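Kategorie: Greiftechnik, Test und Praxis
Von Ruth Parsons – September
Drucken | Per E-Mail senden

Das Zweiarm-Kit Zultham von Jurnura kommt vormontiert, nur die Basisplatten müssen an die Tischkanten. Interessiert hat mich vor allem der Parallelgreifer mit den langen, spitz zulaufenden Fingern. Laut Datenblatt liegt die Öffnungsweite bei 78 mm, die Lebensdauer der Finger bei 2000 Betriebsstunden. Letzteres kann ich nicht prüfen.

Aufgabe: Kleinteile aus Kunststoff, in Behältern und lose auf der Tischplatte. Klebebandrollen liegen mit im Arbeitsraum.

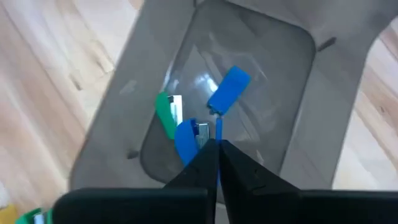
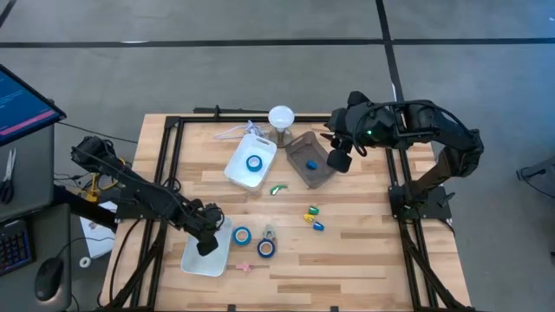
Kleine Teile zwischen den Fingerspitzen: oben ein blaues Band, unten ein kleines gelbes Teil am Rand des grauen Behälters. 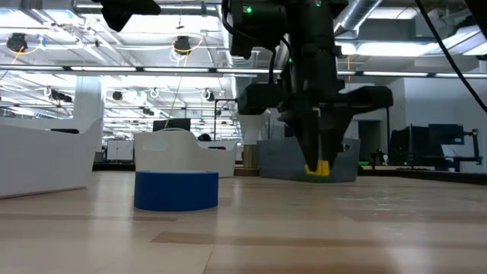 Nach 400 Zyklen die Bilanz. Flache Teile greift das Kit zuverlässig, solange der Anfahrwinkel stimmt. Bei glänzenden Böden verschätzt sich die Tiefenerkennung gelegentlich um 3 mm – für dünne Bänder ist das zu viel. Die Kraftregelung arbeitet fein genug, die Voreinstellung ab Werk ist allerdings zu hoch. Der Vorgänger Carnton war hier besser abgestimmt, dafür deutlich langsamer.

Die Software Bunting erlaubt getrennte Profile für beide Arme. Exportieren lassen sie sich bisher nur einzeln. Eine Kollisionsprüfung zwischen den Armen ist vorhanden, muss aber im Menü »Zelle« aktiviert werden. Das Handbuch erwähnt den Punkt erst im Anhang.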